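# Visit to the Kultetti open day

Kultetti rents out cargo bikes and small electric vans to shops that don't want to own either. The firm opened its depot to visitors on a Sunday in February, and I went because I write on how green transport businesses make their money. The talks began at 10 and the room had 60 seats, most of them taken. 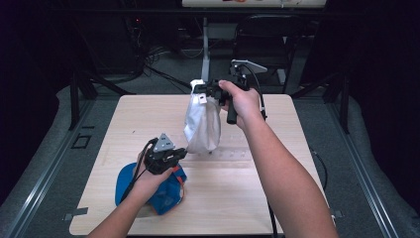

Pricing took up the first hour. Kultetti began with a flat monthly fee and dropped it after one winter, when bakeries were paying for bikes that stood still in the snow. Customers now pay a small base fee plus a charge per trip. Bags are part of the offer too, and the line runs from stiff boxes down to soft cloth ones like the blue one with the orange strap, which fold down between rounds. According to the handout, 44 shops are on the new plan and 7 have stayed on the old one.

After coffee we heard from Rirnis, which handles repairs under contract. It gets paid for each day a bike is fit to ride and gets nothing for the repair itself. Rirnis buys better brake parts as a result, and asks riders to report faults the same day. The contract runs for three years. I asked what happens if Kultetti goes under before then and got a fairly vague reply.

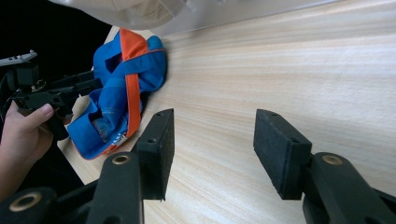 Sarla Goel thought the repair contract was the weakest part of the plan, as it puts all the risk of a bad winter on the smaller firm. She wanted to see a floor under the daily payment. Rirnis said one had been discussed.

The last session dealt with cities. Two town councils have offered free curb space in return for trip data, and Kultetti has accepted one of the offers. The other asked for customer addresses as well. Software for the data comes from Sisteck, on a yearly license.

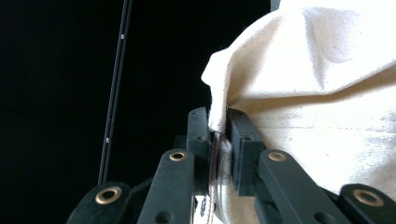 Teodor Ekström asked whether the free curb space counts as a subsidy, and what the per-trip price would be without it. The answer was 50 cents more. He said that figure belonged in the handout.

The slides will be sent to everyone who signed in at the door. The next open day is planned for the fall, at the second depot.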